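FOR IMMEDIATE RELEASE

Pladberg launches Kavus, a table-clearing kit for people who would sooner be doing something else

TIRBRIDGE, 23 Dec 2024 – Pladberg today opened orders for Kavus, a software and training kit that teaches a robot arm to pick things up off a table and put them where they belong. The company concedes that most people over the age of four can already do this. It has priced the kit accordingly.

Kavus is aimed at university labs, technical colleges and the sort of small engineering shop that bought an arm two budgets ago and has been using it as a coat rack. It works with a single arm and a two-finger gripper. Buyers supply both, along with a table and a tolerance for watching a machine think about a cup.

The kit comes with 13 ready-made tabletop tasks, a set of printed layout sheets, and Han, the control program that does the actual deciding. Han takes in the camera view, picks an object, and works out where the fingers should go. An operator can step in at any point and guide the arm by hand, and Han keeps the correction for next time. It does not sulk, a feature Pladberg considered charging extra for.

“Everyone wants to show a robot doing a backflip,” said Tharun Alva, head of product at Pladberg. “Our customers want one that can get a can out of a bowl without redecorating the lab. That is harder than it sounds, and it makes for a much duller trade show booth. We have made our peace with the booth.”

The tasks lean on ordinary household clutter: bowls, mugs, plates, bottles and toy fruit. The fruit is toy because the first round of trials used real bananas, and the Tirbridge office would like that period left in the past. Customers can also add objects of their own. Pladberg recommends 40 guided demonstrations for each new item, a number that will be familiar to anyone who has tried to get a teenager to load a dishwasher.

A pilot group has been running Kavus since November. Feedback so far has been favourable, with one recurring complaint that Han is slow. Pladberg agrees. The default speed is deliberately cautious, and it can be raised in the settings once the operator has moved their coffee.

New in the release version is a rewritten grasp planner for cluttered tables, where the object that matters is sitting inside or beside something that doesn't. There is also a pause key, now large enough to be hit with an elbow, and a session log in plain English. The old log was in plain something, but the pilot group could not agree on what.

Kavus is sold as a yearly licence covering 2 arms at one site. Email support is included, as is a 70-page manual with a proper index at the back, catalogued by a human being who has asked for a holiday. Licences ordered now will be activated in the new year, when Pladberg's support desk is back at its desk.
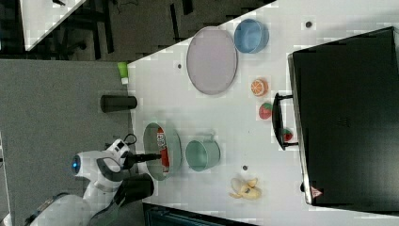
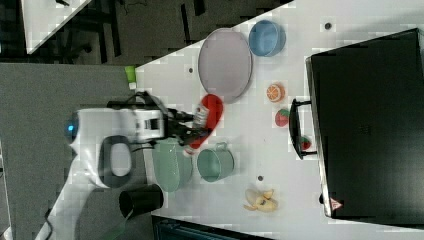

Tabletop work with a two-finger gripper: reaching into a bowl with a can in it (first picture) and holding a red bottle (second picture).

About Pladberg
Pladberg makes software and training kits for robot arms. It is based in Tirbridge and has strong views about cable management, not all of which it follows.

Media enquiries: Tharun Alva, Pladberg, Tirbridge. Demonstrations can be booked by labs, colleges and members of the press. Coffee is provided and should be kept well back from the table.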